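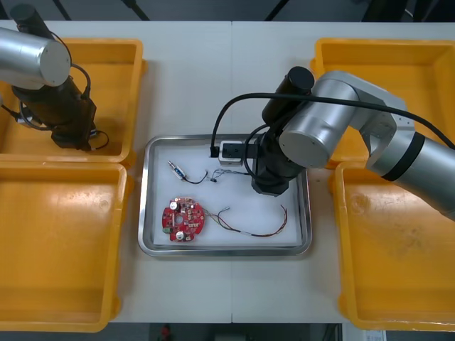
Surely the wires would be the worst of it, one visitor said before we'd even gotten our coats off, and the engineer running the morning laughed and said yes, by a mile. I'd come to the Gakix open day expecting big machines swinging big boxes, so that exchange set me straight pretty fast!

The cell everyone crowded into first belongs to the Calik project, which is about teaching a pair of robot arms to sort electronic parts out of a tray and into bins. Circuit boards, connectors, odds and ends with cable still hanging off them. It's the kind of job a person does without thinking (I sort my own junk drawer while on the phone), and watching arms go at it gives you a new respect for your fingers.

I stayed for two of the demonstrations, one before lunch and one after. The first was slow. Really slow, with long pauses while an arm hovered, and a kid near me started giving it advice out loud. The second moved along better, though one of the arms let go of a connector early and had to go back for it, and that got the biggest cheer of the day.

What I liked is that the Gakix people didn't oversell it. They told us the project has been running for six months, that a round plain part is easy, and that anything with a loose lead on it can still ruin their afternoon. Somebody asked when it'd be working for real. The plan is a trial at the Zepeda repair shop across the river, with four sets of bins to start, and they wouldn't promise a month.

There was more upstairs, including a short talk on Illum, the software they use to plan the arm movements. I'll admit I lost the thread partway through and went looking for coffee, but the folks around me were scribbling like mad.

Doors closed at 4 p.m. and plenty of us were still hanging around the cell asking questions. The next open day is in June, it's free, and you sign up at the front desk or on the Gakix website. Parking is behind the building, and the side entrance has the ramp.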